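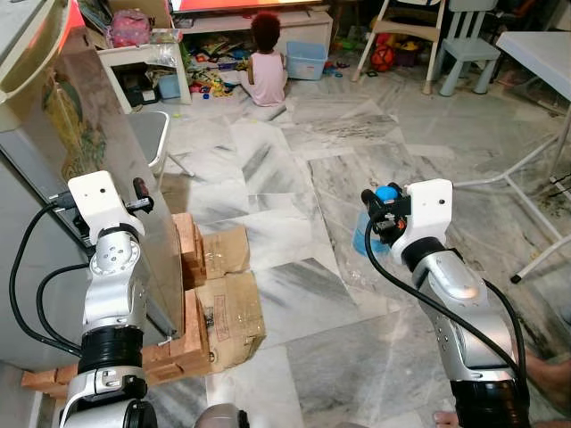
Home | Exhibitions | Archive | About us | Visit

About Grangate

Grangate is a small gallery for photography and film in Ranudville, above what used to be a carpet showroom. It has two rooms, a projection booth with a door that sticks, and a staircase that visiting artists always want to use in their work. We usually let them.

Obsa Belay and Dilek Bayram started the place with one borrowed slide projector and a lease neither of them had read to the end. The first show was of holiday slides bought at house clearances, projected at the wrong speed. It was meant to run for a weekend and stayed up until December, mostly for want of anything to replace it. 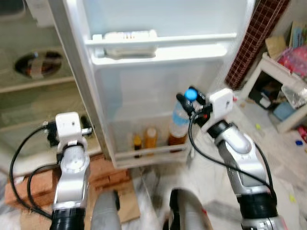 These days we plan a little further ahead. We put on 4 exhibitions a year and leave the gaps between them for screenings, talks and repainting the walls the same white. We like artists who are interested in how pictures get made, stored, copied and lost – people who scratch film, rephotograph postcards or spend three years on a single reel. We don't show wildlife photography, though we are sent a great deal of it.

The archive holds 162 reels of local amateur film, most of them weddings. Charito Dela Peña looks after it on Tuesdays and has opinions about the speeches. 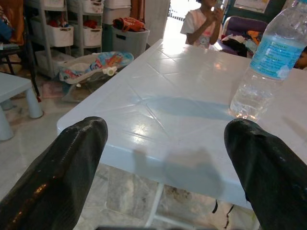

Words: Wahyudi Manurung
Last updated March 29, 2019

Our longest-running project is Plodotar, a slow-film club that meets in the larger room. Members watch one work, twice, with soup in between. The record for a single evening is 19 people, two of whom had come about the carpets.

Entry is free. Proposals are read by all of us, and we reply to every one, though not quickly. Please send no more than ten images and a page of text – a short page, if you can bear it. The stairs are steep and there is no lift, so ring ahead and we will bring a viewing copy down to the ground floor.

Print this page | E-mail this page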